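Search the knowledge base

Grip fault G-44 on Furkodel cells: frequently asked questions

3 min read

What is fault G-44?
G-44 is raised when the measured gap between the fingertips differs from the commanded gap while a part is held. The controller stops the arm and keeps the fingers closed.

Which versions are affected?
Furkodel controllers running release 17 with the Utetti two-finger gripper. Release 16 does not have the fault. Cells with the Droselus vacuum head are not affected.

What causes it?
Release 17 reads the finger position before the force loop has settled. On narrow parts the early reading falls outside the tolerance and the check fails, even though the grip is good. Abla Shboul traced this in November from a log of 3658 simulated picks, 50 of which stopped with G-44.

Can I reproduce it without hardware?
Yes. Load the narrow block task in the simulator, set the grip speed to maximum and run the pick in a loop. Leave shadows on if you use the wrist view, so that your renders match the ones in the ticket.
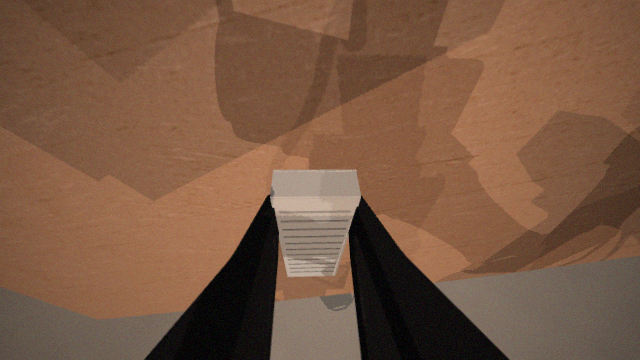 Simulator view: striped white block held between the fingertips.

The simulator applies the same check as the controller. A stop in simulation is logged with the same code.

Is the fault dangerous?
The stop is safe. The risk is in the recovery. Pressing Reset on release 17 opens the fingers without asking for confirmation, and the part drops. At the Ferrand site a part fell onto the fixture this way and bent a locating pin. No one was hurt.

How do I clear it?
1. Do not press Reset.
2. Switch to manual mode and lower the part onto a support.
3. Open the fingers from the pendant.
4. Move the arm clear, then press Reset.

Can I widen the tolerance?
No. The same check detects a part that has slipped. Reduce the grip speed to 50 percent until the patch is installed.

Does the patch change the Reset button?
Yes. Reset will ask for confirmation whenever the fingers are closed on a part. Satish Chowdary maintains the patch.

Where do I send logs?
Attach them to the open G-44 ticket, with the controller serial number and the task file.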